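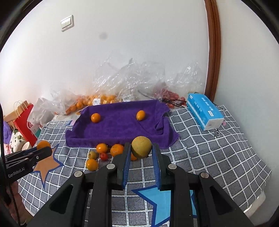 **Tundent: anyone past level 572 without paying?**

**mossybrick** wrote:

Right, I've been playing Tundent since January and I'm properly stuck. It's the tile-sliding one from Plistow, where you drop coloured pegs into the rack and they vanish when you line up four of the same. Lovely game, I've lost whole evenings to it. But 572 has the locked corner pegs AND the short rack and I cannot see how you do it in the moves you're given. I've had it down to one peg left, twice, and then the rack fills up.

Is it meant to be beatable with no boosters? My brother reckons they stick a wall in every so often so you'll buy the coin pack.

**kettle_on** wrote:

Your brother's right. 2,000 coins for a hammer and the hammer only breaks one lock. I deleted it at 540-something and went back to Skoryk, which I paid for once and that was that.

**Abdelilah Slaoui** wrote:

I did 572 without boosters, so it can be done. I'm on 914 now and have spent nothing. It took me three evenings and a fair bit of swearing (my wife moved to the other room). What worked for me:

- Leave the greens alone at the start, even though the game flashes them at you. The hint arrow is rubbish on locked levels.
- Open the bottom left corner first. Top right looks easier but the peg behind it is grey and you can't use it yet.
- Keep two empty slots in the rack until you've got the second lock off

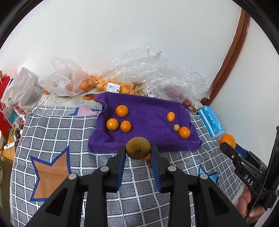

- Then clear the reds in one go, and the last lock goes by itself.

If the first few pegs come up badly, just restart. You only lose a life once you've made 3 moves, so it costs you nothing to have a look.

**mossybrick** wrote:

I didn't know that about the lives! I've been sat there waiting half an hour a time like a lemon. Will try bottom left tonight.

**kettle_on** wrote:

With respect, "restart until you get a good one" means it's down to luck. A proper puzzle gives you the same board every time and you work it out. Skoryk does that, and so did the old Kemgate games.

**Abdelilah Slaoui** wrote:

The board is the same every time, it's only the order of the pegs that changes. I'd say that's closer to patience than to a fruit machine. Plenty of patience deals don't come out and people have played it for ever.

**kettle_on** wrote:

Patience doesn't ask me for £1.99 when I lose though, does it.

**pudding_lane** wrote:

I'm with kettle on the coins and with Abdelilah on everything else. The random order is why I still play it. I finished Skoryk in a fortnight and haven't opened it since — once you know the answers there's nothing to go back for.

Also, does anyone else get the sound cutting out after an advert? Started with the last update. I have to close the whole thing and open it again.

**mossybrick** wrote:

Yes, same with the sound! Mine's on an old tablet so I thought it was that.

**mossybrick** wrote:

DONE IT. Fourth go, bottom left first, kept the two slots free, and the reds went exactly like you said. Had one move left over. Thank you so much Abdelilah, I made a noise and frightened the cat.

573 looks horrible, by the way. What are the ones with the stripes?

**Abdelilah Slaoui** wrote:

Well done! The striped ones count as either colour, but only while they're in the rack. Save them for the end if you can.

**pudding_lane** wrote:

Don't save them all, you'll run out of room. I use the first one straight away and hang on to the second.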